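Semester project report, robotics software track
Working title: Temba, a approach planner for a simulated arm in a narrow bay

## 1. What we set out to do

The course gave each team a simulated arm and a simulator build called Zerkari. Our task was to write the software that moves the arm from its parked pose to a pose facing a wall, without touching anything on the way. We were not graded on speed. We were graded on collisions, on how often the planner gave up, and on whether another team could run our code from the README.

We called our planner Temba. It is written in Python, with one small C++ module for the distance checks.

## 2. How the software is split up

- `scene_loader` reads the scene file and builds simple collision shapes.
- `planner` searches for a joint path with a two-sided random tree.
- `smoother` shortens the path and fits a time profile to it.
- `follower` sends joint targets to Zerkari and watches the tracking error.
- `jimel` is our log viewer. It replays a run next to the planned path.

We wrote Jimel in the second week, before the planner worked at all. Most of the bugs in this report were found with it. The first version only plotted joint angles. Later we added a button that jumps to the moment of lowest clearance.

## 3. Collision shapes

The meshes that come with the scene are too detailed to check at every step of the search. We replaced each arm link with a capsule and each fixed object with one or more boxes. The first set of boxes was too generous. The planner refused goals that were clearly reachable, and we lost most of a Wednesday lab to looking for a bug in the tree search.

The fix was to split any box with a lot of empty volume in it. We did this by hand. An automatic splitter is in the `tools` folder but it makes too many boxes and we left it switched off.

The capsules have a padding value in the config file. It is 9 mm for all links. A smaller value gave shorter paths, but then the smoother sometimes cut a corner and the follower stopped the run.

## 4. Tests

We generated 110 start and goal pairs with a fixed random seed, 2611, so that every change to the code was tested on the same set. A run counted as failed if the planner timed out, if the follower stopped, or if the simulator reported contact.

With the first set of boxes, 43 runs failed. Nearly all of those were timeouts. After we split the boxes, 9 failed. The ones that are left all have goals close to the wall with the wrist turned near its limit. We tried a longer timeout on them and it made no difference.

We also tried the planner from the Soltitier package that last year's teams used. It loads our scene file after small edits, but it expects a single padding value for the arm and the fixed objects together, so we did not include its results.

## 5. Views during a run

Zerkari can render from any point in the scene. We saved a view whenever clearance dropped below the warning level, and stored the name of the view in the same log line as the joint angles.

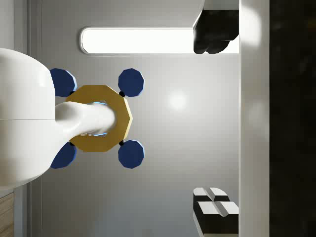 **Why does the planner check the path again after smoothing?**
The smoother moves points that the tree search had already cleared, so the old checks no longer apply to them. The second check tests the new path in small joint steps and goes back to the unsmoothed one if any step is in collision.

## 6. Known problems

The follower reads the tracking error once per control cycle and stops on a single bad value. It should wait for several in a row. The scene loader ignores rotation on nested objects, which we worked around by flattening the file. Jimel gets slow on long logs and has to be restarted between runs.

To repeat the tests, run `make bench` from the top folder. The results go to `out/bench.csv`, and an older file with that name is overwritten.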